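Fake flowers, and plenty of them

The owner of Kiltholm, a shop that does artificial arrangements and nothing else, gave us twenty minutes before opening. Kettle on. Boxes everywhere — April stock, apparently.

First question, the obvious one. Why fake?

"Because I killed every real thing I ever owned," she says. "My mum was the gardener. I got the patience of a goldfish."

She started with 624 stems bought from a closing-down sale in Boateng, the next town over. Sold them from a card table. Five years on she keeps 2000 in the back room, sorted by colour, and she'll tell you red is the hardest to get right.

"Cheap red looks like lipstick. You want the dark bits, down in the folds. And a fabric with some softness to it, velvety, so the light does somthing when it lands on a petal."

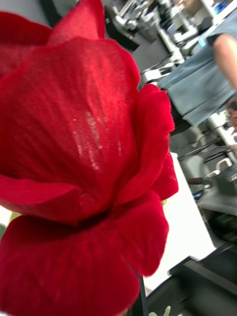 Roses outsell the rest, she says, and people fuss over them most. Too stiff, too shiny, too perfect. Her fix is simple. "Open them up. They come squashed in the box, so get your fingers in and roll the edges back. Let one petal flop. A real rose isn't tidy."

Steam helps. A kettle will do, held well back. No irons — she tried it once, melted a centre.

Dust is the other thing everyone asks about. Soft paintbrush, once a fortnight, from the middle outwards. Hair dryer on cool if you're in a rush. Never water on velvet, it dries in rings. And keep them off the windowsill, becuase sun turns a good red pink by the second summer.

Glitter or no glitter? Long pause.

"A bit. At Christmas. I used to be strict about it and then a customer wanted sparkle on everything for her daughter's wedding, and it looked lovely. So now I shut up."

Her favourite vase is a chipped white jug, not for sale. Stems get trimmed with pliers, never the good scissors.

Then someone's knocking on the glass, ten minutes early, wanting peonies. She's already up and looking for her keys.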